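Got to the Stultier open day in November just after it opened, and I'm so glad I did, as the line for the glaze room was already out the door! Stultier is the old tile works on the Drendmont side of the canal (park behind Hegarty's, the lot out front fills up fast). The tour goes through the clay store, the pressing floor and then the kilns, and we got a good two hours out of it. My favorite was the hand-painting bench, where they let you try a border tile. Mine was awful. Loved it anyway.

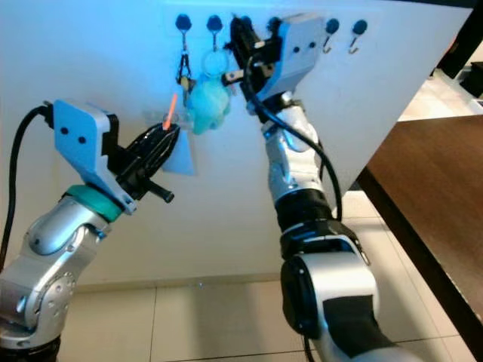 Dark blue hooks on a white panel.
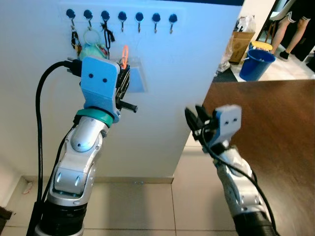
Dymphna Egan wrote in to say that the Leritz kiln only gets opened up on the early tour, so go before 9 if that's the one you want, and bring cash for the seconds table. We missed the kiln, sadly, but I did come home with three chipped green tiles for the back step.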